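Chapter 2
Counting Water at Home

Household water surveys are quoted with great confidence, and most of them deserve less. The usual method is a diary. People write down each time they run a tap, and a researcher multiplies by a standard flow rate. In the Dratden survey, 94 households signed up and 21 kept the diary to the end.

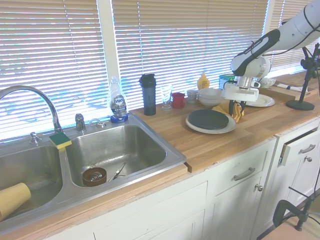
Florence Bélanger objected that a short diary is still better than a guess, and that the meter can catch the worst errors. Perhaps. But a meter gives one total for the whole house — it cannot separate dishes from showers.

This chapter looks at what diaries leave out, starting with the rinse. Keep your own water bill handy for the exercises in Section 2.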